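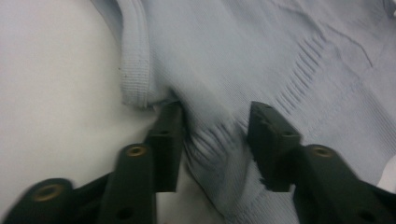
The Vundport Windstorm Appeal opened the morning after the storm and will stay open through November, or until the last roof in Plodden has shingles on it again, whichever is later. We expect it to be the roof. In the meantime the same questions keep coming in by phone, by email and once on the back of a check, so we've put the answers on one page. Most are about money. A fair number are about clothing, and everything we say on that subject further down applies to the light blue knit with the ribbed collar as much as it does to your ski jacket from college. Please read to the end before you load the car.

Who is the appeal for?

Households in Vundport, Plodden and the farms along Drurnier Road whose homes were damaged in the storm. So far 147 households have registered. Renters count. People living in trailers count. People whose insurance company has promised to call them back also count, and we wish them well.

Does it cover businesses?

No. The county has a separate loan program for businesses, with a separate form, and it's longer than ours. We can tell you which door to knock on but we can't fill it out for you.

How much can one household get?

Up to $900 in the first round. You don't have to ask for the whole amount, and you don't have to prove that you suffered more than your neighbor. We ask for one piece of paper showing your address and a few sentences about the damage. A few sentences really is enough. We have received an eleven-page account of a carport, with footnotes, and it was paid at the same speed as everyone else's.

What can I spend it on?

Whatever the storm left you short of. Groceries, a motel, a chain saw rental, a new mailbox. We don't collect receipts. Some donors have asked us to, and we've explained that checking them would mean paying someone to look at pictures of gas station sandwiches.

How long does payment take?

Three business days once your form is complete. "Complete" is the important word. The most common missing item is a signature, and the second most common is the page the signature goes on.

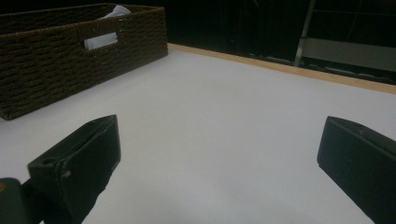 A tabletop in the back room on Vanags Street.

How do I give money?

By check, by card over the phone, or in cash at the Vanags Street office between 9 a.m. and 4 p.m. Make checks out to the Vundport Windstorm Appeal. We have tried depositing checks made out to "Wind People" and the bank was not amused.

Does all of it go to households?

All of the money marked for the appeal goes out in grants. The phone, the lights and the coffee are paid from our general fund, which you are also welcome to support, though we understand that the coffee lacks a certain emotional pull.

Can I give to a particular family?

Not through us. If you know a family and want to hand them an envelope, go ahead and do it, you don't need a charity for that. You won't get a tax letter, but they may wave at you.

Will I get a tax letter?

Yes, for any gift over $70, sent in January. If you gave less and would like one anyway, ask and we'll print it. If you moved during the year, tell us. Last winter we mailed a good deal of gratitude to people's old apartments.

Do you take furniture?

No. We have nowhere to put it. The couch you're thinking of is very nice, and no.

Do you take clothing?

Yes, within limits. Clean adult sweaters, coats and pants, folded, in a bag or box you don't want back. Children's sizes are covered for now, thanks to a very energetic elementary school. Please don't bring shoes without their partners, formal wear, or anything you'd describe as "still good if you don't look at the elbow." Drop-off is at the side door on Vanags Street. The front door belongs to the dentist.

Why do you keep saying that money is better?

Money fits everyone. A bag of clothes has to be opened, sorted, folded again and matched to a person of about the right size, and all that handling happens before it has kept anybody warm. Cash can be turned into a coat at any store in town, in the right size, today. We do see that it's less fun to give. Cleaning out a closet feels like doing two good deeds at once, and writing a check only feels like writing a check.
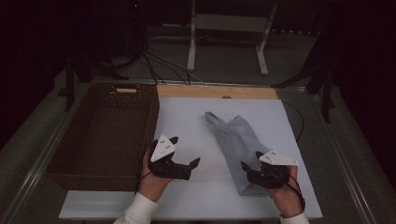 One donor wrote back to us that this was all very sensible and a little insulting, that she had been on the receiving end after a house fire years ago, and that the thing she still remembered was a cardigan from a stranger, picked out with obvious care, which she wore until the buttons went. She had spent the money on a water heater and couldn't have told you a thing about it. She enclosed a check and a cardigan.

So should I bring clothes or not?

See above, and then see the cardigan. One good item beats four bags.

What if I registered and haven't heard anything?

Call the office. Check your spam folder first, where our emails have been keeping company with several princes. If you gave a phone number that the storm has since disconnected, we've been calling it faithfully and would love a different one.

Can I still register if I wasn't home when it hit?

Yes. The house was.

Is there a second round?

Probably, if the money holds out. Households from the first round won't need to fill out the form again, only confirm that the address hasn't changed and that the tree is or isn't still in the kitchen.

Filed under: Local Giving / Storm Relief / Common Questions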